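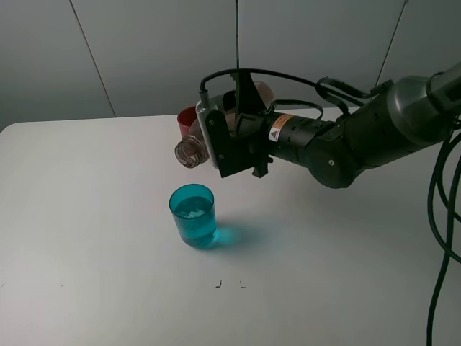

Has anyone here got a straight answer out of Brurkell on how they price brand lift studies? We spend with them every quarter and the quote for the May campaign was 250 per market higher than the last one, same sample size. My director wants every line of the measurement budget explained before she signs. She also asks why we pay to test whether people remember our ads. I don't have a good reply to that either.
Posted by hrao_media, 13 December 2024

Reply from tinplate
They price on how hard the audience is to reach. Ask for the recruitment cost as a separate line. Ours came down once we did.

Reply from Ntuli_fan
Don't agree. I had the split quote and the recruitment line was the same as before. What went up was reporting. You are paying for slides.

Reply from tinplate
Then you had a different contract from mine. We were on the old Wosura rates until this year.

Reply from akash.s
I'd drop the study. We ran one for Promutlow with 212 completes in the exposed group and the lift was inside the margin of error. The client presented it as a win anyway. Search volume for the brand name told us more and cost nothing.
Akash Solanki

Reply from Ntuli_fan
Search volume is no use if the brand name is also an ordinary word. And 212 is too small to show anything unless the effect is huge. That is a planning fault, you can't blame the method.

Reply from akash.s
Fair on the sample. The budget was fixed before I joined. I still wouldn't pay for it again.

Reply from copydesk_jo
On the lookalike point, we put plainer pictures in our trade press ads last year and the click rate stayed where it was.

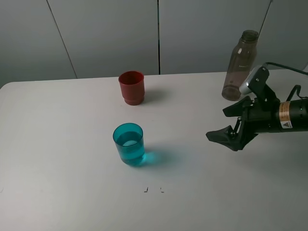

Red plastic cup on a white table

Reply from hrao_media
Thanks all. I've asked Brurkell for the split and for the cost of 100 extra completes in each of our 3 markets. Will post what they send. Jo, did you change the headline as well or only the picture?
Harish Rao

Reply from copydesk_jo
Only the picture. Same headline, same titles.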